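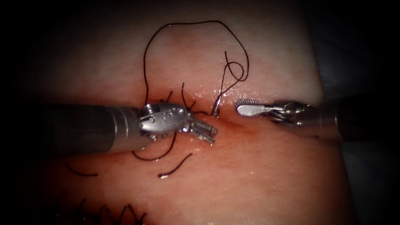

Dymphna Phelan escreveu-nos a perguntar se vale a pena continuar a treinar sutura na mesma almofada depois de a incisão já ter sido fechada várias vezes, ou se a partir de certa altura se está apenas a passar a agulha por buracos antigos. A pergunta chegou depois do último boletim, e mais dois leitores levantaram o mesmo assunto. Respondemos aqui a todos.

A resposta curta é que depende do estado dos bordos. Uma almofada de tecido sintético aguenta bastantes passagens se a agulha entrar sempre em pontos novos. O material começa a ceder quando se insiste no mesmo sítio: o canal alarga, o fio deixa de ter resistência e o ponto fecha com uma facilidade que não se encontra em tecido verdadeiro. Quem treina assim durante semanas habitua-se a puxar pouco e a não corrigir o ângulo.

Na sala de treino da Talebi usamos a regra seguinte. Cada incisão serve para 3 sessões. Na primeira, os pontos são separados e ficam a uma distância regular. Na segunda, entra-se nos intervalos. Na terceira faz-se sutura contínua, já com os bordos mais moles, e o exercício passa a ser o controlo da tensão. Depois disso, abre-se uma incisão nova, paralela à anterior e com uma boa margem entre as duas. Quando já não há espaço, vira-se a almofada, se o modelo o permitir, ou troca-se.

Sobre a agulha curva, lembramos o que já saiu no boletim de julho. A agulha pega-se no corpo, a cerca de dois terços da distância entre a ponta e a extremidade do fio. Entra perpendicular à superfície e roda seguindo a própria curvatura. Se for empurrada a direito, rasga o bordo, e numa almofada usada o rasgão vê-se logo. Ao recebê-la do outro lado, não se agarra pela ponta, que perde o fio de corte em poucas utilizações.

Zhiqiang Tan pediu indicações sobre a conservação. As almofadas guardam-se na horizontal, dentro da caixa, sem nada em cima e longe de radiadores. Não se empilham diretamente umas sobre as outras, porque a superfície pega. Limpam-se com água morna e um pano que não largue pelo. O álcool resseca o material e não deve ser usado. Os restos de fio tiram-se com pinça antes de arrumar, incluindo os que ficam enterrados na incisão.

Quanto ao material disponível, recebemos mais de 200 almofadas da Clisus, no mesmo tom rosado das anteriores. São um pouco mais firmes do que as da Gusorell, o que se nota sobretudo na primeira passagem. As duas marcas podem ser usadas no mesmo exercício, mas convém não trocar a meio de uma série, para os tempos serem comparáveis. As requisições fazem-se na folha habitual, com o código 234 para as almofadas e o 340 para as agulhas e o fio. Anqi Shao trata dos pedidos com urgência.

As almofadas gastas não vão para o lixo comum. Há uma caixa para elas à entrada da sala, ao lado do contentor dos cortantes. As agulhas vão sempre para o contentor, mesmo as que nunca chegaram a ser usadas mas caíram ao chão.

Outras perguntas sobre este tema podem ser enviadas até 18/10/20.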